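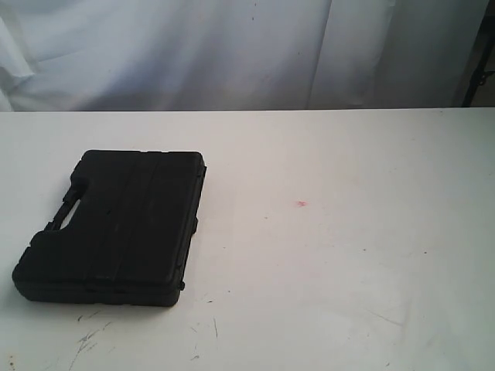
Mallette rigide en plastique noir, fermée, à plat sur un plateau blanc.

La notice de pièces détachées devrait être exigible avant l'achat

Publié le 2025-04-22

L'indice de réparabilité affiché en magasin renseigne sur une note. Il ne renseigne pas sur la nomenclature, c'est-à-dire la liste des pièces, leurs références, leur prix et leur durée de disponibilité. Or c'est la nomenclature qui détermine si un outil électroportatif passera sa cinquième année dans un atelier ou dans une benne.

Prenons une visseuse de milieu de gamme. Les organes d'usure sont connus : charbons lorsque le moteur en comporte, mandrin, interrupteur à gâchette, roulements, cellules de la batterie. Aucun n'est complexe à fabriquer. Le coût d'une remise en état dépend donc presque entièrement de trois variables : l'accès à la pièce, le temps de démontage et le prix de la référence lorsqu'elle n'est vendue qu'en sous-ensemble. Un interrupteur livré uniquement avec son faisceau et sa carte de commande multiplie la facture sans que la panne ait changé de nature.

Le cas de la gamme Trallow est instructif. Le catalogue comporte 449 références de pièces, ce qui paraît généreux. À la lecture, une bonne partie correspond à des éléments de coque, à des autocollants et à des calages de coffret. Les pignons du réducteur n'y figurent pas séparément. L'acheteur qui casse une dent commande un réducteur complet, ou renonce. Chez Laaksonen, la liste est plus courte, mais chaque roulement porte sa désignation normalisée et s'achète chez n'importe quel fournisseur industriel. Je préfère de loin la seconde approche, et je regrette qu'aucune note globale ne permette de les distinguer.

On objecte que la publication des nomenclatures favoriserait la contrefaçon. L'argument est faible. Un fabricant de copies démonte l'appareil en une matinée et relève les cotes lui-même. Celui que l'opacité pénalise est le réparateur indépendant, qui doit établir un devis avant ouverture et qui, faute de vue éclatée, facture l'incertitude.

On objecte aussi le coût de stockage. Il est réel, et il justifie une durée limitée. Douze ans me semblent excessifs pour une carte électronique, dont les composants changent de génération ; sept ans constituent un minimum pour la mécanique. Rien n'empêche de fixer des durées distinctes par famille de pièces -- la plupart des services après-vente gèrent déjà leurs stocks de cette manière.

Reste la batterie. Le format propriétaire verrouille l'ensemble : un corps de machine en parfait état devient inutilisable dès que le bloc correspondant quitte le catalogue. La série Clolura a connu ce sort après presque 2 000 exemplaires vendus, volume trop faible pour intéresser un reconditionneur. Une interface mécanique et électrique documentée aurait suffi à maintenir ces machines en service, même sans nouvelle production du fabricant.

La mesure que je défends tient en peu de mots : dépôt public de la vue éclatée, des références et des prix à la date de mise sur le marché, avec mise à jour annuelle chaque mois de mai. Le contrôle serait simple, puisqu'il porte sur un document et non sur un essai en laboratoire. Les distributeurs pourraient refuser le référencement d'un produit dont le dossier manque -- l'enseigne Bunau le fait depuis peu pour ses compresseurs, et le rayon n'a pas été vidé pour autant.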